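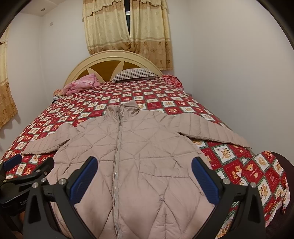 2022년 3월 7일

겨울옷을 넣기로 했다. 아침에 창문을 열어 보니 바람이 차지 않았다. 작년에는 미루다가 벚꽃 다 지고 나서야 정리했는데 올해는 일찍 시작했다.

패딩부터 했다. 연한 베이지색에 분홍이 조금 도는 누빔 패딩이다. 침대 위에 앞면이 위로 오게 펴 놓고 소매를 양쪽으로 벌렸다. 곰돌이 무늬 빨간 침대보 위에 놓으니 색이 더 옅어 보인다. 깃이 자꾸 구겨져서 손으로 몇 번 폈는데 다시 접힌다. 12월에 산 옷인데 겨울 내내 이것만 입었다. 회사 갈 때도 입고 시장 갈 때도 입었다.

접는 법은 늘 하던 대로다. 지퍼를 끝까지 올리고, 소매를 안으로 넣고, 아래에서부터 말아 올린다. 압축팩은 쓰지 않기로 했다. 재작년에 다른 패딩을 압축팩에 넣었다가 꺼냈더니 숨이 죽어서 한참을 두드려야 했다. 이번에는 가르니아에서 산 부직포 보관함에 넣었다. 두 개를 샀는데 하나는 패딩과 코트로 벌써 찼다. 뚜껑이 잘 안 닫혀서 코트를 다시 꺼내 반으로 접어 넣었다.

세탁소에 맡길까 하다가 그만두었다. 동네 세탁소가 패딩값을 또 올렸다. 며칠 전에 집에서 중성세제로 빨았고, 말리면서 뭉친 데를 풀어 주었다. 겨드랑이 쪽이 제일 오래 걸렸다.

니트는 반쯤 하다가 말았다. 보풀 제거기 건전지가 다 되었다. 회색 니트는 팔꿈치가 얇아져서 버릴지 집에서 입을지 정하지 못하고 의자에 걸어 두었다. 목도리는 아직 꺼내 둔다. 아침저녁으로는 필요할 것 같다.

점심은 남은 미역국에 밥을 말아 먹었다. 오후에 슈퍼에 가서 건전지와 방충제를 샀다. 방충제는 서랍용만 남아 있어서 그걸로 샀다. 옷장 걸이용은 다음에 가서 다시 봐야 한다.

저녁에 보관함을 옷장 위에 올렸다. 의자를 딛고 올라갔더니 옷장 위에 먼지가 많아서 먼저 닦았다. 걸레를 두 번 빨았다. 거기서 작년에 찾던 얇은 담요가 나왔다. 냄새가 나서 세탁기에 넣고 돌렸다.

내일 할 것. 니트 나머지, 장갑 짝 맞추기, 부츠에 신문지 넣기. 침대보도 한 번 빨아야겠다.

허리가 조금 아프다. 일찍 눕는다.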